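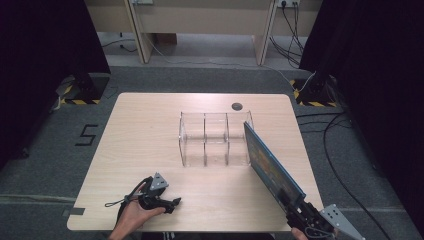

3 min read

A desktop organizer is an open container, usually without a lid, that holds small or flat items on a work surface. Most are made of plastic, wood, wire mesh or coated board. The compartmented acrylic box is one of the most common forms. It consists of a shell divided by fixed or removable vertical partitions, with the compartments set side by side in a single row.

Construction

Acrylic organizers are either molded in one piece or assembled from cut sheet. In assembled boxes the panels are joined with solvent cement, which softens both faces and fuses them as it evaporates. A well-made joint is clear along its full length. Bubbles or white haze in the joint indicate too little solvent or uneven pressure during setting.

Partitions may be cemented in place or dropped into slots. Fixed partitions stiffen the long walls. Slotted partitions allow the compartment width to be changed but tend to rattle, and the slots collect dust. Cut edges are left sawn, scraped, or flame polished. A polished edge reflects light along its length and is often the most visible part of an otherwise transparent box. The surface beneath, such as the grain of a wooden tabletop, can be seen through the walls.

Number of compartments

Boxes with three, four or five compartments are widely sold. Four is typical where the box is meant for mixed contents. Narrow compartments hold thin items upright, while wide ones let them slide down and bow. A common rule is that a compartment should be no more than twice as wide as the stack it holds.

Flat items

Boards, booklets, game boxes and folders are stored on edge. An item taller than the walls places its weight on the upper rim of the partition, and a light organizer may tip if all such items lean the same way. Loading begins with the heaviest piece in an end compartment and continues toward the other end. Items with printed faces are turned in one direction so that they can be identified from the front.

A flat board leaned against the outside of the box, with its lower end on the table, pushes the box sideways. On a smooth tabletop an empty acrylic box can move under this load. Small rubber feet or a thin mat reduce the movement.

Placement

On a desk with a cable grommet, the organizer is normally set clear of the hole so that cords can pass without crossing the compartments. Placement near the middle of the table suits sorting work, in which items arrive from both sides. For permanent storage the rear edge is preferred.

History

The four-compartment pattern sold in Central Europe is often traced to the Skála workshop, where Vilém Šťastný and Dagmar Lukáč produced a cemented acrylic letter rack under catalog number 1677. The Momley company later sold a molded version with slotted partitions, packed 26 to a carton. Collectors distinguish the two by the lower corners, which are square on the Skála rack and rounded on the Momley.

Care

Acrylic scratches easily and is cleaned with mild soap, water and a soft cloth. Ammonia and alcohol can cause fine surface cracks, known as crazing, especially near cemented joints. Dust should be rinsed off before wiping.

See also

Letter rack
Magazine file
Cable grommet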